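Visita al taller y la sala de Atcombe: un viernes con los discos de prueba

El viernes 05/01/2024 viajé a Atcombe para conocer el taller donde se prensan los discos del sello Ferkine. Hace tiempo que escribo sobre canciones y cantantes, pero nunca había visto de cerca cómo nace un vinilo. Tomé el primer tren de la mañana y llegué con media hora de adelanto, así que esperé en el bar de enfrente, donde sonaba una radio muy baja.

Me recibió Sevim Bilgin, que dirige el archivo de grabaciones. Ella habla despacio y con mucha precisión, cosa que yo agradezco, porque el español es mi tercera lengua y todavía pierdo palabras cuando la gente corre.

La sala de escucha

Empezamos por la sala de escucha. Es pequeña, con dos sillones y cortinas gruesas, y en ella se revisan los discos de prueba antes de autorizar la tirada. Escuchamos la cara A de un álbum del trío Ertürk, grabado en directo. En la tercera canción se oye un crujido muy leve, y Sevim me explicó que el batería movió su silla. El grupo pidió dejarlo. A mí me gustó mucho esa canción, una balada lenta con clarinete, y la escuchamos dos veces.

Las tiradas normales son de 2000 copias. Para artistas nuevos hacen 50 copias numeradas, que se venden casi siempre en los conciertos. Pregunté si esto es rentable y ella se rió -- me dijo que depende del año.

El archivo

Después bajamos al archivo, que guarda 1102 cintas. La más antigua es del año 69 y contiene un ensayo de un coro de barrio. No se puede tocar sin guantes, y tampoco se reproduce: existe una copia digital para los visitantes. Yo pedí oír un minuto y me dejaron escuchar casi diez. El coro desafina un poco al principio, luego una voz de contralto entra sola y todo se ordena.

También vi las carpetas con las letras escritas a mano. Algunas tienen correcciones en tres colores, y en una hay una lista de la compra en el reverso.

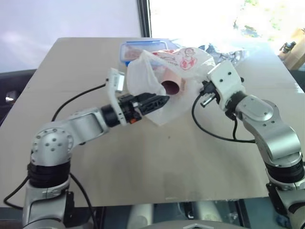 Concierto en la sala Plerkau

Por la noche fui a la sala Plerkau, a quince minutos a pie. Tocaba un dúo de guitarra y voz, sin micrófono en las dos primeras piezas. El público era poco numeroso pero muy atento. La voz me pareció mejor en los temas rápidos; en los lentos le faltaba aire. Cerraron con una canción tradicional que yo conocía en otra lengua, y la canté bajito.

Datos prácticos

El taller se visita con reserva, solo por la mañana. El archivo cierra en abril por inventario. En la sala Plerkau no hay guardarropa, conviene llevar poco equipaje.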